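About Us

Hi, and welcome to Vundeline! I'm Soudabeh Jalali, and if you've ever called the shop with a question about a missing peg, there's a good chance I'm the one who picked up the phone (and then put you on hold while I dug through a drawer). We make and sell pegboards: blocks with holes in the top, and pegs to stand up in them. We also run open table mornings for kids, parents, grandparents and anyone else who likes putting one thing into another thing and taking it out again.

How we got going

I used to work in a daycare, in the room for the two-year-olds, and the toy that got fought over most was an old pegboard with half its pegs gone. The kids didn't care! They'd stand a crayon in the hole, or a spoon, or a piece of banana on one memorable morning. I started asking around for replacement pegs and found you couldn't get them without buying the whole set again, which seemed silly to me. So my neighbor Valdis Kütt, who had a workshop and a lot of patience, made me a bag of eight. They were a bit rough and one was too fat to go in, but the rest got used every day until the daycare moved.

That fat peg is in a jar on my desk. Valdis would like me to throw it out. I won't.

By the time we opened for real we had a name (it was going to be Plalness, and then we tried saying it over the phone to people) and a rented unit behind the bakery on Mbeki Street. We're still there. Come around the back, the front door is theirs, and they're very nice about it but they do get tired of pointing.

What we make

Every set starts with a base. Some are one color all over and some are mixed, and you pick how many holes you want and what shapes. Round pegs are what people expect, and they're the easiest for small hands. You can turn a round peg any way you like and it'll go in. Square and rectangular ones are another story, since you have to line up the sides, and I've watched grown adults push and push at a square peg when all it needed was a little twist.

We do them in different heights too. That came from Žydrūnas Tamošiūnaitė, who handles our custom orders and who pointed out early on that a board where all the pegs are the same height gets boring to look at. Now you can have a tall brown one next to a stubby blue one, and kids make cities out of them, or families, or a choir. My own favorite is the lavender. We sell far more red than anything else and I'll never understand it!

Then there's the single-peg holder, which began as a thing for the workshop and ended up in the catalog. It's a black base plate with an upright wall on each side, curved in along the top, and one peg stands in the middle. You put the holder a little way off from the board and the game is to get the peg from one to the other. That's the whole game. I've seen it keep a four-year-old busy through an entire lunch.

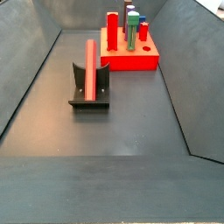
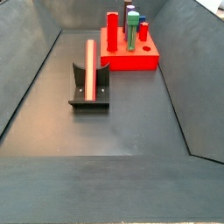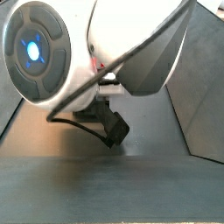
People ask me all the time what age our sets are for, and I never have a tidy answer. Little ones mostly want to pull pegs out. They'll empty a board in no time and hand you the pegs one by one, very seriously, like they're paying you. Putting them in comes later, and doing it in some kind of order comes later still. My father-in-law had a set by his chair the winter he was getting his hand back after surgery, and he said it beat squeezing a ball because at least at the end there was something to look at. If you're buying for an adult, tell us, and we'll talk you through which shapes are stiffer and which are easy.

And please don't fill all the holes. I mean it! Leave one empty. A full board is finished and people stop touching it, but a board with a hole in it gets played with. We send every starter set out with one more hole than it has pegs, and every November I get emails telling me we forgot one. We didn't. (Well, twice we did.)

Open table mornings

We've had these going since our second year and they're my favorite part of the job. There's a long table, some low ones for the little kids, a rug, and every board we've ever made, including the ones that didn't sell. You don't need to sign up. We have space for 36 people, counting babies in laps, and if it's busy we just ask folks to trade places after a while.

Coffee is on us. Snacks are on the bakery, sort of, in that they sell us whatever's left from the day before at a very good price, and the cinnamon ones go first. Keep food at the end by the window, please. Crumbs get down in the peg holes and the only way I've found to get them out is a chopstick and a strong lamp.

Cleanup is part of it, and we do it together. Pegs go in the bins by shape and never by color. We tried color for a while, and it looked gorgeous, and then whoever wanted a square peg had to go through every single bin. Boards get stacked flat, biggest at the bottom.

Who you'll meet

Me, obviously. I answer the phone, run the mornings and pack most of the orders.

Valdis still makes the bases. He came in to help for one summer and has now been here long enough to have his own mug, his own hook and his own radio station, which the rest of us have learned to live with.

Žydrūnas does the custom work, so if you want a board with 44 holes for your library (we've done it, it took two people to carry), that's who you'll be emailing with.

Bořivoj Dvořáček looks after the pegs. He checks the fit of each one by hand before it goes in a bag, and he has a feel for it that I just don't. Too loose and it leans, too tight and a kid can't pull it back out. Last year he checked the pegs for 1,350 sets and he still plays with them on his break.

Sveva Marras joined us most recently and runs the Odow box, our lending set for schools and clinics. It's a big lidded case with boards, holders and a whole range of pegs, and it goes out for a month at a time. If you'd like it, write to her early. Fall fills up quickly and she hates saying no to people.

Lost pegs

Back to where we started! If you've lost a peg from one of our sets, tell us the shape, the color and more or less how tall it was, and we'll mail you a new one. Single pegs are free, you only pay the postage. If you're not sure of the size, measure across the hole with a ruler, or trace around a peg that does fit and send us the paper. We've worked from tracings on napkins, envelopes and the back of a report card.

It doesn't have to be one of ours either. If it's somebody else's board and the hole is a normal sort of shape, send us the tracing anyway and Bořivoj will have a go at it. He likes a puzzle.

The shop door is open weekdays until four, and the phone is on a little longer than that if I'm still packing.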